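Family and Local History Methods, Evening Course
Handout for Session 4: From Family Story to Family File
Prepared by Evelien Schouten
4 June 2021

In the last session we spoke about civil registers. Tonight we take one step back and look at the material that most of you already have at home, which is the family story. I ask you to read this handout before you do the second assignment, as several people mixed the story and the proof in the first one.

1. What a family story is

By a family story I mean any statement about the past that reached you through a relative and was not written down at the time of the event. "Your great-grandfather came over with one suitcase" is a family story. A letter from the great-grandfather is a document, also when he is lying in it. We treat the two differently, but we keep both.

Please write the story down in the words of the teller before you correct anything. If your aunt says "Russia" and you know it must be Lithuania, write Russia. The mistake can be useful later. It may tell you what the passport said, or what the neighbors called the family.

2. The Skinner case

The case we follow through the course is the Skinner family of Urkley. Urkley was a mill village and the mill belonged to the firm Tustitex. The story, as told by the grandchildren, has these parts:

The family came from Wullness, on the coast, "because the fishing was finished."
There were seven brothers.
All of them went to work at Tustitex in the same week.
The eldest, Thomas, lost his savings in a card game and never spoke of it.

When we compare this with the records, the picture becomes more mixed. The baptisms at Wullness show five sons and two daughters, so seven children, but not seven brothers. It is a very common change. The daughters married and took other names, and in the third generation the number stayed while the girls disappeared from it.

The wage books of Tustitex have three Skinners starting in November of one year. A fourth starts 25 months later. The fifth son we do not find in Urkley at all. For the card game there is no source, and I do not expect one.
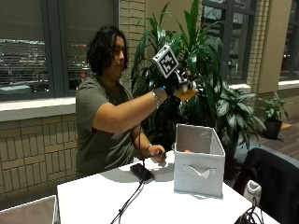 The age of the mother is also a point to look at. In the story she was "nearly fifty" at the birth of the last child. The baptism and her own burial entry, where she is 76, give together an age of 43. You should know that burial ages are weak evidence. The person who gave the age was often a son-in-law or a landlord, and he was guessing. So I would write in my file: "about 43, calculated from burial age, not confirmed."

3. How to record it

For each statement in the story, open one sheet. On the sheet you put:

The statement, in the words of the teller
Who told it, when, and who told it to them
Sources that agree
Sources that disagree
Sources you looked at and found nothing
Your present opinion, in pencil

The fifth line is the one which students leave empty. Please do not. If you have read the Wullness baptisms from start to end and the fifth son has no marriage there, this took you an evening, and in two years you will not remember that you did it.

4. Names and places

Spelling was not fixed. In the Urkley papers we have Skinner, Skiner, Skynner and one time Shinner, and all four are the same household - the address proves it. Do not "repair" a spelling in a transcript. You may add the standard form in square brackets after it.

With places the difficulty is different, because the borders move and the village stays. Write the place as the document has it, then the present name, then the present country or county. Wullness was moved from one parish to its neighbor, and for this reason the baptisms are in two different books. A student last year, who used only the first book, concluded that the family had left 33 years too early.

5. Talking to older relatives

Evander Semple will visit us next time to speak about interviews, so I keep this short. Bring objects or papers if you have them. Ask about houses and kitchens before you ask about dates. Leave silence. When two relatives disagree, do not decide between them at the table - make two sheets.

Some subjects are painful, for instance a child born before the marriage, or a person who was in an institution. You may find it in the records without asking. Think before you read it aloud at a birthday.

6. Assignment for next time

Choose one story from your own family with at least three statements in it. Make a sheet for each statement. It is allowed that all "sources" lines are still empty, if you write down which sources you plan to look at and where they are kept. Maximum two pages together, typed or in clear handwriting.

Reading: course reader, chapter on parish registers, and the Skinner wage book transcript. The transcript has an error on the second page, where the column for hours and the column for pence are exchanged. I will bring corrected copies.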